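The Basket Years

Kirstin Kinnear bought her first wire basket for potatoes. That was 18 years ago, when she was setting up the kitchen of a rented house and had one drawer that worked. She still has the basket, and it still holds potatoes, though the rim has been bent back into shape more than once.

Wire has outlasted a lot of fashions in kitchen storage. Ceramic crocks look good and chip. Lidded bins keep the light out but hold moisture in, and onions go soft at the bottom before you notice. A wire basket lets air through on every side and shows you what needs eating.

Laing, a small housewares shop, sells baskets from two makers, Brerus and Clunano. The Brerus ones are square-cornered and stack well. Clunano rounds the corners, so they wipe clean faster but waste a little shelf. Senga Imrie, who runs the shop floor, sold up to 990 baskets last year and says most people come back for a second one within months.

The second basket is where the sorting starts. Onions and potatoes are better kept apart. Apples give off a gas that hurries other produce along, so they do best away from anything you want to keep. Peppers and cucumbers can sit out for a day or two if the kitchen is cool, then belong in the fridge. Lemons will last on the counter for about a week.

Imitation produce is a good way to try out a layout before you spend money on the real thing. Set out a pepper, a lemon and whatever else you have, and look at it from the doorway. Move the baskets – closer together, farther apart – until you can reach into both without knocking one with your elbow.

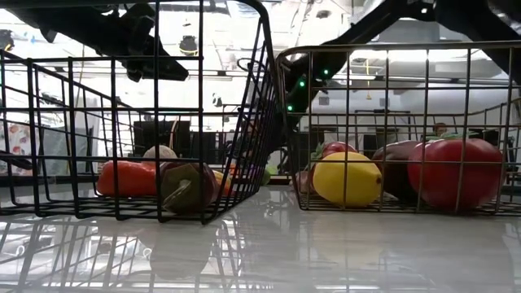 Ruairi Sutherland wrote in that he had given up on two baskets and gone back to one, because the second only filled with mail and dead batteries. He keeps his onions in a paper bag under the sink now and has no complaints.

Kinnear has had the mail problem too. Her answer was a hook by the back door. The potatoes stay where they were, next to the stove side of the counter, and in August she moves them down to the cellar steps.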